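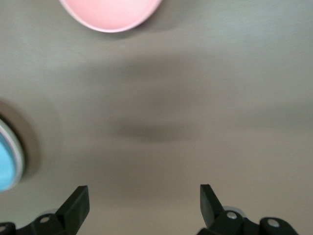

第4章　ヘルメット着用頭部模型の組み立てと衝撃記録の準備

この章では、法医学・救急医学の教育用頭部模型「Prerkotton」に頭蓋パーツと顔面パーツを取り付け、フルサイズの衝撃記録を始められる状態にするまでを説明します。初めて組む方は少し緊張するかもしれませんが、顔面パーツがぴたりと収まる瞬間は本当に気持ちがいいですよ！作業時間は慣れた方で35分、初回は60分を見込んでください。

4.1　始める前に

・第3章の頸部ユニットの固定が済んでいること
・記録ユニットの充電が完了していること
・症例シートの「模型番号」欄が記入済みであること

注意：頭蓋パーツは必ず両手で持ってください。側頭部の縁は薄く、片手でつまむと欠けることがあります。

4.2　頭蓋パーツの取り付け

1. 頸部ユニットの上面にある赤い刻み線を、自分の正面に向けます。
2. 頭蓋底パーツを刻み線に合わせて載せ、時計回りに止まるまで回します。
3. センサー2個を左右の側頭窩に差し込みます。Lの刻印があるほうが模型の左側です（向かって左ではありません）。
4. 頭蓋冠パーツをかぶせ、留め具4か所を対角線の順に締めます。

メモ：留め具は最初から強く締めず、4か所とも軽く掛かったところで本締めに移ると、合わせ目がとてもきれいに揃います。初版の手順では前から順に締めていましたが、Yasuo Ikedaさんの講習で対角線方式を試したところ評判がよく、この版から採用しました。

4.3　顔面パーツの取り付け

1. 上顎パーツを頬骨の溝に沿って滑り込ませます。
2. 下顎パーツの関節突起を左右同時に押し込みます。
3. 下顎を指で軽く開閉し、引っかかりがないことを確かめます。
4. 軟組織シートを額から顎へ向かって貼ります。空気が入ったら、いったん鼻の高さまで戻して貼り直してください。

注意：下顎に引っかかりがあるまま記録を始めると、顎先への衝撃が実際より大きく記録されます。症例比較に使うデータでは、この確認を省略しないでください。

4.4　記録ユニットの接続

1. 後頭部のふたを開け、記録ユニットを差し込みます。
2. 電源ボタンを2秒間押します。表示灯が緑になれば接続完了です。
3. ソフトウェア「Ombridge」を起動し、「新しい症例」を選びます。
4. 「頭部を読み込む」を押すと、画面に頭蓋の図が現れます。自分で組んだ模型がそのまま画面に出てくるので、学生さんにも毎回喜ばれる場面です！
5. 図のセンサー2個がどちらも青で表示されていることを確認し、「保存」を押します。

表示灯が橙のまま変わらないとき：記録ユニットを抜き、端子を乾いた布で拭いてから差し直します。それでも変わらない場合は、付属のYáñezケーブルで直接パソコンにつないでください。

4.5　ヘルメットをかぶせる

1. あごひもを完全に緩め、開口部を左右に広げます。
2. 額側から後頭部へ向かってかぶせます。軟組織シートがめくれないよう、頬の部分はゆっくりと。
3. あごひもを締め、顎との間に指が2本入る程度に調整します。
4. ヘルメットを左右に軽く揺らし、頭部と一緒に動くことを確かめます。

メモ：フルフェイス型と開放型の両方を扱う授業なら、ぜひ同じ模型で続けて記録してみてください。顔面への力の伝わり方を重ねて表示でき、討論がぐっと盛り上がります。重ね表示の操作は第6章にあります。

注意：衝撃を受けたヘルメットを、実際の走行用に戻してはいけません。内側に「教材専用」のラベルを貼って保管してください。

本章の手順監修：Ingeborg Seidel、Marleny Zapata
次章：第5章　落下台への設置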